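Subject: Re: [brindamholm-policy] Draft comment on the state permitting bill
From: Gemechu Lemma
Date: 2026-08-03

Hi all,
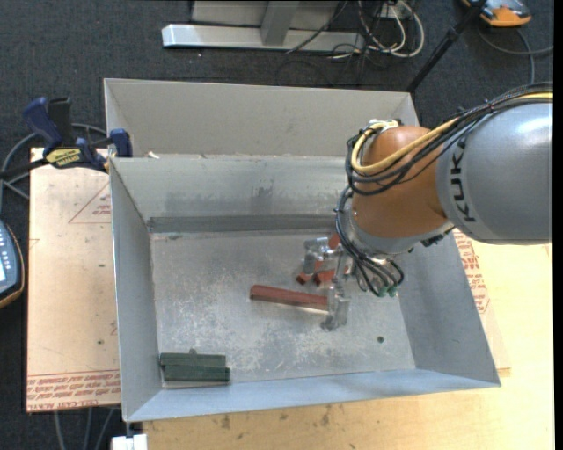 Thanks to everyone who read the draft comment over the past week. I've answered Irna's message below and then listed what I still need before it goes to the legislature's small business office.

Irna wrote:

> I read the draft twice. I agree with the main point, that a shop with
> fewer than ten people shouldn't wait as long for an occupancy permit as
> a big plant does. But the draft asks for three changes at once (a
> deadline, a fee cap and a single application form) and I think the fee
> cap will sink the other two. Cities use that money to pay reviewers.
> If we cap the fee and set a deadline, they'll tell us they can't staff
> it, and they may be right. Also, where does the 1,605 figure come
> from? If it's from the Hirneron paper we should say so. I would drop
> the cap or move it to an appendix.
>
> Irna

On the number first. Yes, $1,605 is from the Hirneron paper. It is the median total a small firm paid in fees across the 31 cities they looked at, for a change of use with no new construction. It includes the fire review but not the sign permit. I left the source out of the draft by mistake and have put it in.

On the cap, I went back and forth. My first version had a flat limit of $3,000 and I still think that is reasonable, but Irna is right that it invites a fight with the cities over staffing. Gál raised the same thing on the phone. What I've done in the new version is take out the cap and ask that cities publish their full fee schedule in one place, with the total for common cases worked out. Several already do this. It costs them very little and it gives us real numbers if we want to come back to the cap next session.

The deadline stays. The bill as written says a city must act on a complete application "within a reasonable time," and that is the wording we have now. I'd like us to ask for 9 weeks, with one extension allowed in writing. The bill also needs to say who decides that an application is complete. Without that, a city can keep sending it back and the clock never starts. Section 4 of the draft has language for this, borrowed from the subdivision statute, so the drafters will have seen it before.

The single form stays too. No one objected to it.

What I need from the list:

Anyone who has applied for an occupancy permit in Brindamholm or nearby in the last couple of years, please send me the date you filed and the date you got it. I don't need the name of the business.

If you want your name on the comment, reply to me directly and tell me how it should read. Please don't reply to the whole list for this.

Corrections to sections 2 and 4 especially. I'm not a lawyer and section 4 reads like it.

The comment window closes at the end of August, and I'd like to send ours before then. The new draft is in the shared folder under the same name as the old one.

Gemechu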